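**FOR IMMEDIATE RELEASE**

Rivas brings its old-desktop repair days to Flavport in March

I'm Vitória Figueiredo, I run the repair bench at Rivas, and I'm delighted (properly delighted, I've been going on about it for months) to say we're opening a second bench, at Pastley Hall in Flavport. Bring us a tired desktop tower and we'll open it up with you and see what can be saved. Last year 967 people came through our Drosby workshop, and 143 of them stayed on to learn how to do it themselves!

We start every newcomer on reading labels. A power supply has loads printed on it: a part number, a date code, a serial number and, on plenty of office machines, an 80 PLUS Bronze badge.

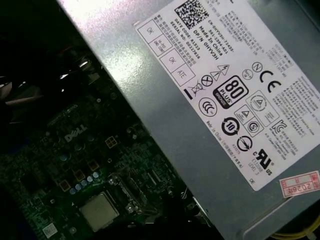 Jot the part number down before you go shopping for a spare, or take a snap of it on your phone. I once came home with the wrong unit twice in one month, so I do speak from experience. We don't open power supplies at our sessions, by the way. They get swapped whole.

After that comes the bit everyone's nervous about, the processor. On the Dell boards we see so often, you lift the lever, flip up the metal plate and there's the socket with all its tiny pins. Fingers well away from those, please! The chip itself is a neat little metal-topped square and you hold it by the edges.
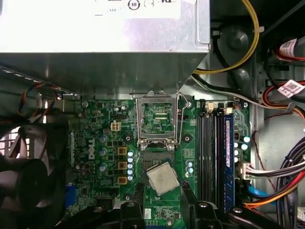

## Coming along

Sessions in Flavport run from 7 in the evening and last 2 hours. They're free, tools are on the bench, and you can bring your own machine or practise on one of ours. Please copy off anything precious first. Under-16s are very welcome with a grown-up.

## Press contact

Vitória Figueiredo, Rivas repair bench, Drosby. Reporters are welcome to drop in on any session, and I'll happily find you a screwdriver.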